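Contrast Topstitching on Light Twill: Seam Behavior After Folding and Storage
Speaker notes, 2025-12-02
Session length: 25 minutes plus questions

Slide 1. Title

Give name and affiliation (Mevaro garment testing, Helville site). Credit Algirdas Jankauskaitė for the seam measurements and Erhan Baysal for the wash work. State scope at once: cotton twill, undyed or light beige, 2/1 and 3/1 weaves, contrast thread. No denim, no stretch blends.

Slide 2. The problem

Returns desk at Zaltevley logs complaints by free text. The two recurring phrases are "wavy seam" and "thread color came off." They get filed together and they have different causes. First half of the talk is waviness. Second half is color transfer.

Define waviness for the room. A seam is wavy if it departs from a straight line when the garment is laid flat without tension. A seam that follows a bent piece of cloth is only following the cloth. Inspectors mix these up often enough that the distinction gets its own slide.

Slide 3. Sources of true waviness

Thread tension too high for the cloth. Feed mismatch between upper and lower ply. Thread shrinkage in the first wash. Cloth shrinkage across the seam when the panel is cut off grain.

Say that tension is the easiest to check and the most often blamed. In the June trial it accounted for fewer rejects than off-grain cutting. Do not go into the table yet; it is on slide 6.

Slide 4. Contrast thread as an indicator

Tone-on-tone stitching hides displacement. Contrast stitching shows it, and it also shows every fold in the panel beneath. Pause here for the picture.
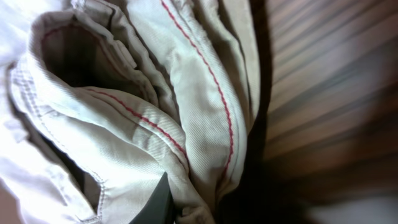
Inspection of folded stock has one rule at our site: no pass or fail on straightness while the garment is bunched. The reason is geometric. A seam sewn straight will bow when the panel bends. Ask the audience to look at the red line running down the tall fold at the right. It wavers over its length, and with the cloth in this state the curve cannot be separated into fold and defect. Stitch length is another matter. Small, close stitches can be judged for general regularity on folded cloth, provided the reading is confirmed flat.

Slide 5. Flat inspection procedure

Lay the piece on a smooth table, face up. Smooth from the center outward with the flat of the hand. Do not pull along the seam. Leave it to relax for 2 minutes. Set a steel rule beside the stitching and record the largest gap. Repeat with the piece turned over.

If someone asks about steam: no steam before the first reading. Steam relaxes the cloth and removes part of what is being measured.

Slide 6. June trial, results

Pieces inspected: 3068. Pieces still within limits after the first wash: 2514. Read the two numbers out slowly; they were misquoted in the internal summary.

The remainder were re-cut along the seam and examined by Algirdas. Off-grain panels were the largest group. Second was thread shrinkage, confined to one thread lot from Ekinci, since withdrawn from the line. Tension faults came third.

Slide 7. Color transfer

Change of subject, so allow a moment. Red thread on pale twill is the worst case we sew. Loose dye moves into the cloth next to the needle holes and appears as a pink edge to the seam. The mark usually shows first where damp cloth has been pressed against the stitching, which means inside folds.

Erhan's procedure: wet the seam, fold the panel so the stitching touches plain cloth, weight it, leave overnight, open and dry flat. Compare against the gray scale under the light cabinet. Room light is not acceptable for pale khaki shades. The shadow side of a crease reads gray and gets reported as soiling.

Slide 8. Storage

Roll trousers loosely where shelf depth allows. Where folding is required, put the fold between seams. Keep humidity logged per shelf and not per room. Pieces waiting for inspection are stored dry or they are not stored.

Slide 9. Open points

Thread lots are still accepted on supplier certificate. We want a wet contact test on arrival.
No agreed limit for seam bow on curved panels.
Wash trial on the 3/1 weave is incomplete. Erhan has the samples.

Questions. If short of time, skip slide 8 and refer to the handout.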